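Flower morning at the Tolness hall raises money for new tables

30 September 2019

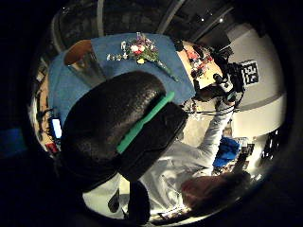 I'd only meant to stay half an hour at Saturday's flower arranging morning in Tolness, and I ended up staying until they were stacking the chairs. It was so much fun! The idea is simple enough – you pay your money, you get a bunch of mixed flowers, and you put them in whatever you brought from home. Jars, mugs, a teapot, an old coffee can, it all counts.

The flowers came from Welinier, the nursery out past the water tower, which let the hall have them at cost. The white and pink ones were gone first (I was too slow) so I took yellow and orange and was very happy with them. Ekinci, the bakery on the corner, sent over two trays of sesame rolls and those didn't last either.

If you've never done this before, the part everybody gets wrong is the stems. Mine were way too long, and the whole thing tipped over the second I let go of it. Cut them shorter than you think, strip off any leaves that would sit under the water, and turn the vase as you go so you don't end up with a bald side. Mine still has a bald side. It's facing the wall.

Roughly 30 people came through the door over the morning, more than the hall had set up for, and a few of us finished our bunches standing at the windowsill. The sale table by the coffee had extra bunches for anyone who just wanted to take some home, and the two together brought in $192 toward new folding tables. Anyone who has ever pinched a finger in the old ones will know why I'm so pleased about that!

There's another morning planned for next month, this time with dried flowers and grasses, and Skostis, the frame shop on Mill Street, is giving some small frames for people who'd like to try pressing theirs. The hall is only taking 19 names for that one so there's elbow room for everybody. You can sign up on the sheet by the front door or call the hall office in the afternoon. Bring scissors if you have a decent pair – the ones in the kitchen drawer are hopeless – and something to carry your flowers home in.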